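4.3 What went wrong with the left gripper

I'll start with the part of this project I'm least proud of. We lost a big chunk of our July recordings to one fault, and for almost two weeks I had the wrong idea about it. The task was plain enough: walk up to the toaster oven, open the door, close it, step back, with a gripper in each hand. We kept 248 runs. When Ketsara Sriwong replayed them, the left hand kept jumping sideways, sometimes by 24 mm between one sample and the next, and a robot following that path would have hit the oven door hard.
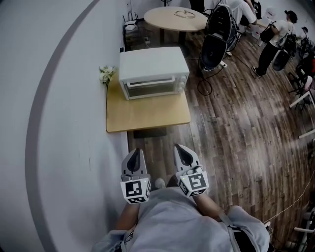
Figure 7. Grippers in hand at the oven table, Kaewmanee room.

Krisztina Kozma wrote in the margin of our first draft that she didn't buy the lighting story at all, and that if the ceiling tubes were to blame, both hands should jump. Had we looked at the mounts? We hadn't (sorry, Krisztina!), and I'd already spent days fiddling with exposure settings by then.

So we looked. The left marker cube had worked a tiny bit loose on its base, just enough to rock when the wrist turned fast. The tracker saw the cube move and reported that the whole hand had moved. Our Modico filter made things worse, I'm afraid: it smoothed the small jumps so nicely that they passed our checks, and only the big ones stood out. Of the 50 runs we then went through by eye, far too many had the small kind, so I threw out the whole batch, which hurt.
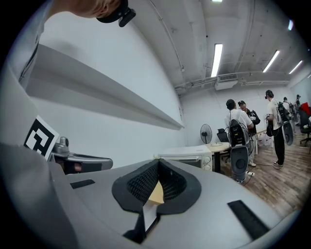

The fix itself was dull. We glued both cubes down, added a check at the start of each run (hold still, turn both wrists, hold still again) and made the logger refuse to record if the cube and the motion sensor disagreed by more than 2 mm. Amnuay Duangkaew wanted a tighter limit and we tried it, but then the logger complained every time a person sneezed, so we went back.

There's a safety side to this too. Replay on the arm used to begin at full speed, and now it begins slow, with a hand on the stop button, until the first door opening is done. I'd have called that fussy back in the spring! We still see a stray jump in the right hand now and then that the cube doesn't explain, and I haven't found the cause. Section 5 leaves those runs in, marked as suspect.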